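Napkins, pinking shears and a stripe that won't sit still

Feb 14, 2018

So I said back at Christmas that this was going to be the year I stopped buying fabric and started using it, and for six whole weeks I've been good. Mostly good. I did buy thread, but thread is groceries.

The wavy stripe is the one I've been putting off. You might remember it from the big Monelow haul last May, the reddish pink waves on white that I swore would be kitchen curtains. It was never going to be kitchen curtains. I held it up at the window and it made the whole room look like it was underwater, and my husband said it made him feel like he was on a ferry. Back in the closet it went.

Then I ran out of decent napkins (we had the neighbors over and I gave somebody a dish towel, I'm still embarrassed) and I thought, OK, squares. I can cut squares!

Cutting squares from a wavy print is a funny business. With a straight stripe you just follow the stripe, and if you're a bit off everyone can see it, so you're careful. With a wave there's nothing to follow. Your eye keeps sliding off along the curve and you start believing the wave instead of the ruler. My first one came out more like a kite. I blamed the ruler, then I blamed the coffee, and then I pulled a thread across the fabric the way my aunt used to do it and cut along the gap, and it was fine. Pulling a thread takes forever. Do it anyway.

For the edges I used pinking shears. I have an old Casach pair that weighs as much as a small dog and I love them. I know a proper napkin has a hem with mitered corners, and I do own an iron, but I wanted to find out how far I could get on a zigzag edge alone. A tight cotton will put up with it. A loose linen won't, and I've got a sad bag of fringe in the sewing room to prove that one.

A few things I'd tell myself if I were starting over:

Sharpen the shears first, or at least cut through some foil a few times. Mine were chewing the corners.

Line up the teeth with the last cut before you close the blades again. If you don't, you get one fat tooth in the middle of the row and you'll look at it every dinner for the rest of your life.

Cut one layer at a time. I tried doubling up to save time and the bottom one crept.

Lay each square out flat on something with lines before you decide you're done. A grid is brutal, but it'll show you a drifting edge right away, and it's so much easier to shave a sliver off now than after you've washed it.

Red-pink waves, pinked edges, and a grid to keep me honest:

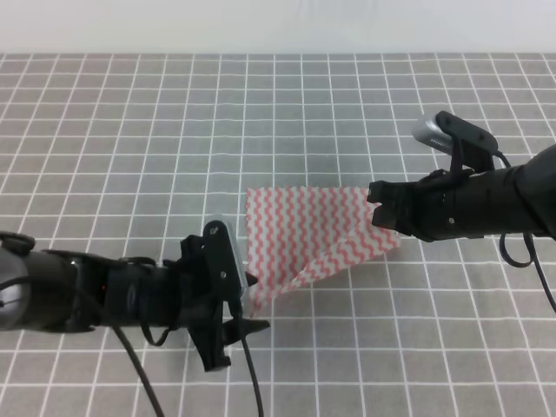
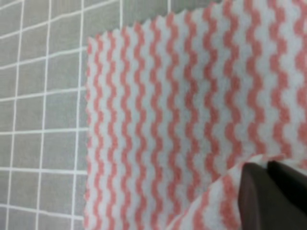
I do like how the white in the print keeps it from going full candy cane. On the table with plain plates I think it'll be really cheerful, and if the edges go fluffy after a couple of washes I'll give in and hem them. I've got enough left over for a bread basket liner too, or possibly a very small apron for nobody in particular.

Next up is the Dawber check, which has been folded on that shelf so long it has a permanent crease down the middle. Wish me luck.

1 comment

Wendy Penrose
I made a set like this a couple of years ago and never hemmed them, and they're still going. What helped was washing them in one of those mesh bags and drying them flat. I did run a line of straight stitching just inside the zigzag, 2 rows on the ones the kids use, and it stops the fraying before it gets going. Is your cotton prewashed? Mine shrank more one way than the other and my lovely squares weren't so square after that!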